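Tondholm brings back banded damask wallpaper and promises a calmer workroom

27 June 2021

ASTPORT - Tondholm, the wallcovering company, says it will put its banded damask wallpaper back on sale in October, this time aimed at workshops and small studios instead of dining rooms. It is being sold together with a mottled, stone-look work surface from Mundeck, and the two firms are calling the package a "complete visual environment." What that means beyond wallpaper and something to work on is hard to say.

The pattern will be familiar to anyone who has stayed in an older hotel. Dark ornamental bands repeat on a pale gray ground. Tondholm last sold it to homeowners, dropped it when sales slowed, and now describes it as "a proven design with new relevance." The company did not say what the proof was.

The launch material leans heavily on a claim that patterned walls make a workroom feel calmer and help people stay on task. Asked for the research, Tondholm sent a two-page summary of a survey of 100 people, all of whom had already asked for samples. Of those, 80 said they would "feel positive" about working near the pattern. None of them had worked near it at the time. The survey did not ask about plain paint.

Price is another matter. A starter package, with enough paper for three walls and one Mundeck surface, will cost $3,728 before installation. Tondholm says that compares well with "designer alternatives" but would not name any. The paper is not sold separately to trade customers for now, so a shop that is happy with its own tables will be paying for one it doesn't need.

Mundeck's half of the deal has drawn its own questions. The surface is beige, with cream and tan patches, and the brochure says it "brings the quiet of natural stone" to the job. It also says the mottling hides everyday marks. That may appeal to some buyers. Others may want to know when a surface is dirty, and a small part dropped on a patchy background can be a nuisance to find.

Zein, which fits out workspaces in Astport, is handling local orders and says it expects to place 3,000 packages in the first year. It would not say how many have been ordered so far.
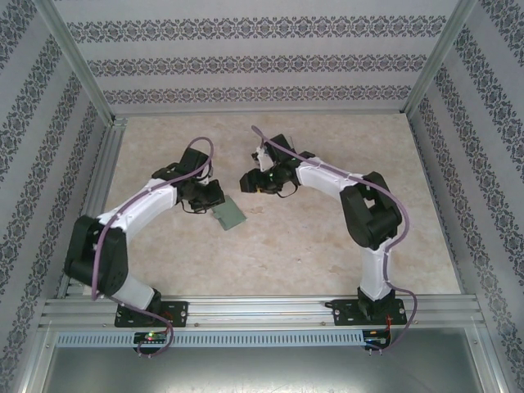
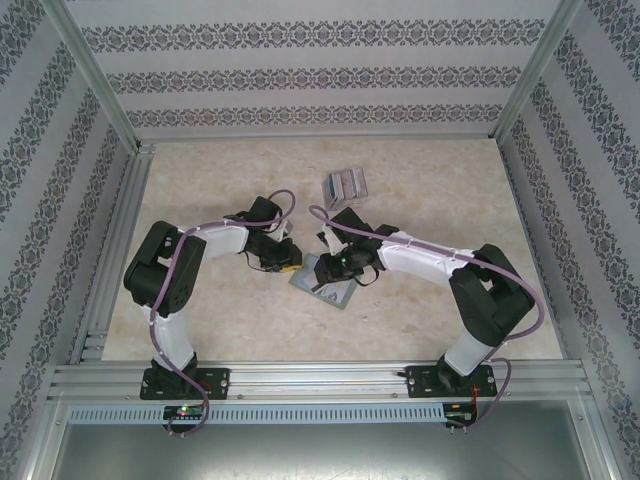
Patterned walls and a mottled beige surface in Astport.

Tondholm also says the paper can be wiped down, though the care sheet limits that to a soft cloth and warns against most shop cleaners. The guarantee covers fading and lifting at the seams. It leaves out grease, scuffs and tape, the usual ways a workshop wall gets ruined.

Sample books go out to dealers before the October release. Zein will charge for them and take the fee off the price of a full order. Mundeck says more colors are under review but gave no list and no date.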